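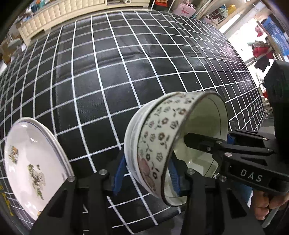
Bowl with floral band and dark brown rim

Basari Ceramics Forum > Identification and Care > Floral bowl, dark rim

venness_registrar
Our study collection is revising its handling policy for decorated tableware, and I would welcome comments from members. The bowl at the top of this thread has been cataloged under "Bodin type" on the strength of its flower band. The draft policy permits hand washing for all pieces in that category, in water no warmer than 30 degrees Celsius. Are members content with that limit?

Grorell50
The limit is acceptable for glazed ware in sound condition. I would not extend it to anything with decoration over the glaze. Our own rules require dry brushing only for such pieces, and we have applied them to 300 objects without a loss.

claypit_1701
I must disagree with the previous reply. Dry brushing moves grit across the surface, and I have seen more dull enamel from brushes than from water. A damp cotton swab, changed often, is the better method.

Grorell50
That depends on the brush. Ours are goat hair and are replaced every Sunday.

claypit_1701
With respect, a soft brush still drags whatever dust it picks up.

venness_registrar
Thank you both. The draft will be amended to separate underglaze and overglaze pieces. May I also ask about the attribution? The record gives no reason for it beyond the reddish-brown blossoms.

shelfmark
I would remove "Bodin type" from the record until someone has examined the foot. Flower bands of this general kind were made in many places, and the term has been used far too freely – our own catalog included. "Floral bowl, maker unknown" is sufficient for insurance purposes.

Grorell50
Agreed on the attribution. I remain opposed to swabs.

venness_registrar
The record will be changed accordingly. The revised wording on cleaning will be posted in December, and comments will stay open until then.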